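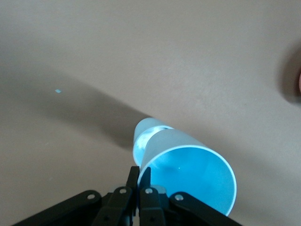 Double pick (nested objects)

A double pick, also called a double grasp or a stuck pair, is a fault in robotic handling in which a gripper takes two objects when the program expects one. The term is used mostly for thin objects that fit inside each other, such as plastic cups, bowls, lids and plant pots. A double pick is different from a missed pick, in which the gripper closes on air, and from a dropped pick, in which the object is lost during the movement.

The fault is often regarded as minor, but it can lead to crushed material, blocked machines and, in some cases, to a person reaching into the working area of a robot to remove the extra object.

Causes

Two cups that are nested look very much like one long cup. When they lie on their side, the camera may see one mouth and one outline, and the software places the grasp point as if there was a single object. If the plastic lets some light through, reflections between the two walls can confuse the edge detection further.

Friction is the second cause. Cups with a small taper hold together strongly when they have been pressed, and the air between the walls cannot enter quickly when one cup is pulled. A gripper with two fingers usually squeezes both walls where they overlap, so that the pair is lifted together. The same squeeze bends the outer cup against the inner one, and this makes the hold stronger.

Static charge is sometimes named as a third cause. It is more common with very light cups and in dry rooms.

Detection

A double pick can be found before the lift, during the lift or after it. Before the lift, the length of the object is compared with the known length of one cup. This works well when the object is seen from the side, but less well when the camera looks into the mouth. During the lift, the weight is measured at the wrist. For light cups the difference is small and can be hidden by vibration. The opening of the fingers at the end of the closing movement can also be read, because two walls are thicker than one, although soft plastic gives an uncertain value.

After the lift, some systems turn the object in front of a second camera. This is reliable but slow.

The Kurthorpe incident

An often discussed case took place in March at a sorting cell in Kurthorpe, operated by the packaging company Wultari. The cell used an arm with a two-finger gripper and control software called Irken. Its task was to pick single cups from a table and place them upright in a tray.

The limit for finger force had been raised during an earlier test with heavier objects and was not set back. When the gripper closed on a nested pair, the grasp was accepted as correct. The arm then tried to put the pair into a tray position made for one cup. The inner cup stood too high and was pushed sideways, and the wall broke. The software recorded a successful placement and continued with the next cycle.

The fault was repeated 53 times in one shift before it was noticed. Afiq Raju, the operator on duty, found pieces of plastic under the tray shortly after 3 a.m. He opened the guard door to take out a stuck cup, and the arm stopped as designed. However, the gripper stayed closed with full force, and when the cup was pulled free the fingers snapped together. He had a bruised fingertip and returned to work the same night.

The internal report was written by Wulan Yeoh and Dimas Yusof. It named the wrong force limit as the direct cause. It also criticized that the door switch stopped the motion of the arm but had no effect on the gripper – a point which was missing in the original risk assessment. After the report, the force limit was stored separately for each task, and a release button for the fingers was placed outside the guard.

Prevention

The simplest measure is to separate the cups before they reach the robot. Mechanical separators are common where all cups have one size. For mixed material, the separation has to be done by the robot itself, normally by holding the outer cup near the rim and pulling the inner one against a fixed edge.

Colette Leclerc and Faizal Ngau described a method known as the Moen shake, in which the gripper holds the pair loosely with the mouth downward and makes short vertical movements. In their trial with 300 nested pairs, the method worked well for stiff cups and poorly for soft ones. Critics have noted that a falling cup can roll out of the working area, and that small chips from damaged rims can be spread over the table. Regular cleaning of the surface is therefore recommended, as chips may be detected as objects in the next cycle.

See also

Bin picking
Grasp planning
Guard interlock
Pinch point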